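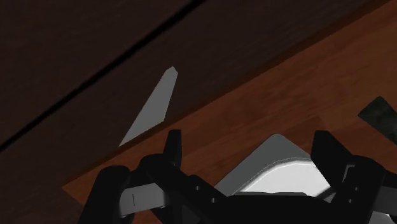
Step 3: Stop the run at the wrist view and look before you change anything

By now you have your failed run saved and the simulator open again. If you're anything like me, your first urge is to start lowering the grip force. Please hold off a little! I spent a whole evening in May doing exactly that with my Bromari gripper model, and the force setting had nothing to do with it.

Load the log, switch to the wrist camera, and scrub to the moment the fault fires. In my run that was tick 827, where the controller reported a closed grip and then, 9 ticks later, threw a contact fault and froze the arm. Yours will have its own numbers, so write them down somewhere.

With the playback paused, check what is near the two fingers and what is farther off. The slender light grey piece is up beyond the fingertips, by the line where the dark wood meets the orange-brown, and there's a dark charcoal piece over at the right. Make a note of where your own target is in the same way, because you'll want to compare it with the position the planner believed in.

Step 4: Turn on the collision shapes

Open the display menu and tick the box for collision shapes. The drawn model and the shape used for contact are separate files, and they can drift apart after an import without any warning at all. Mine had been exported from Akudico at one scale and read back in at another, so the finger pads were touching things well before they looked like they were.

Go through the pads first, then the linkage, then the table. Take your time with the table – a slab that sits a hair too high will give you the very same fault.

Step 5: Fix the scale and clear the old contact cache

Set the scale on the collision files to match the visual ones, save, and delete the cache folder before you reload. I forgot the cache on my first try and got the identical fault again, which was a gloomy moment.

Step 6: Rerun slowly

Cap the closing speed at 264 and let the run go to at least tick 800 with your hand near the pause key. If the fault comes back, return to Step 4 and look at the linkage again.

One word of caution if you plan to move this to a real arm. Leave the contact fault switched on, however tired of it you are – it is there to stop the motors, and you'll want it.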